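About Werura

Reading time: 4 min

Werura is a clothing repair school above a tire shop on Kostley Street. We teach adults to mend, alter and look after the clothes they already own. We have been doing this long enough that some of our first students have come back with the same pair of pants.

The school began in August, during a heat wave, in a room with one window that opened and one that had been painted shut by an optimist. Kazimiera Grabowska had just left a job doing alterations for a dry cleaner, where she spent most of her day explaining to people that the repair would cost more than the shirt. She got tired of hearing herself say it. She rented the room, bought four used sewing machines from a closing high school, and put up a sign reading LEARN TO DO IT YOURSELF, which her sister thought sounded rude. The sign is still up.

Three people came to the first class. One of them was looking for the tire shop. He stayed, and he can now put in a zipper.

What we teach

Our main course is called Plain Mending and runs on Tuesday evenings. It covers buttons, hems, split seams, small holes, larger holes, and knowing when to give up. We spend two full sessions on knits, which is two more than most beginners would like. Everybody arrives wanting to work on denim, because denim looks tough and forgives a lot. Then they open their dresser at home and find that nearly everything in it stretches.

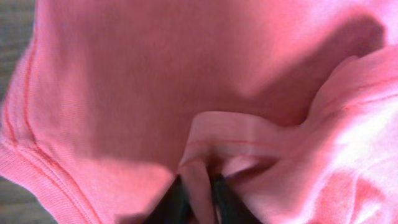 Why do T-shirt hems pop open when the rest of the shirt is fine?

Because the cloth stretches and the thread often doesn't. Pull a shirt over your head a few hundred times and a tight row of stitches will snap somewhere, usually at the side. We teach students to sew it back with a twin needle or a narrow zigzag, on a looser tension than feels right, with a ballpoint needle. It takes ten minutes once you have done it badly a couple of times.

After Plain Mending there is Alterations, taught by Wojciech Borkowska, who will take in your waistband but will not discuss why. There is also a darning group that meets whenever enough people have holes. We used to offer a class in making your own pants from scratch. It had a waiting list to get in and, by week five, a sort of waiting list to get out. We may bring it back under a gentler name.

How the school runs

We are a small outfit and we charge for classes. A full course costs $344, thread included. A single evening is $89. If that is too much, write to us and we will work something out without asking to see your bank statements. We keep 300 spools on the wall, arranged by color by Tadeusz Wieczorek and rearranged by everyone else.

The machines are serviced by Marinescu, a two-person shop across the river, and our cutting tables came from Furnis when they cleared out their showroom. The tables are an inch too high for most people. We have looked into shortening them and have been told it is simple, always by someone who was on the way out the door.

We do not sell clothes, and we do not take in repairs. People ask us this every day, often while holding a coat. We will gladly show you how to fix the coat. If you just want it fixed, Marinescu's neighbor does good work and is cheaper than we would be.

The shirts in the drawer

Most of our practice material is donated, and most of what gets donated is T-shirts. Fun runs, camps, conferences, the softball team of a bank that no longer exists. Nobody wears them and nobody can throw them out. They are ideal for learning on, as long as you keep clear of the print, where the needle tends to stick and leave a row of permanent little holes. Cut from the back panel first. Save the ribbed neckband, which makes a decent cuff.
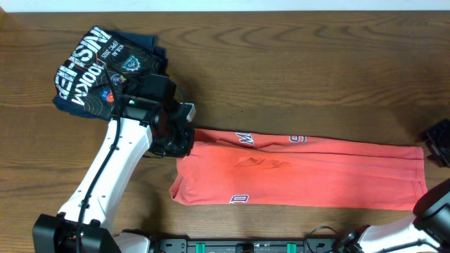

Ruairi Innes wrote to us after the spring course to say that he had come in planning to cut up his entire shirt collection for rags, had learned to fix them instead, and now has the same full drawer he started with, only in better condition. He wanted to know if this counted as progress. We told him it did and signed him up for Alterations.

Visiting

The door is to the left of the tire shop and sticks in wet weather, so push. Go up the stairs and follow the noise. You are welcome to sit in on the first half hour of any class before signing up. Bring something with a hole in it, washed, please. Miłosz Szulc answers the phone in the mornings and will tell you which courses still have space. In the evenings he is teaching buttonholes and will not pick up.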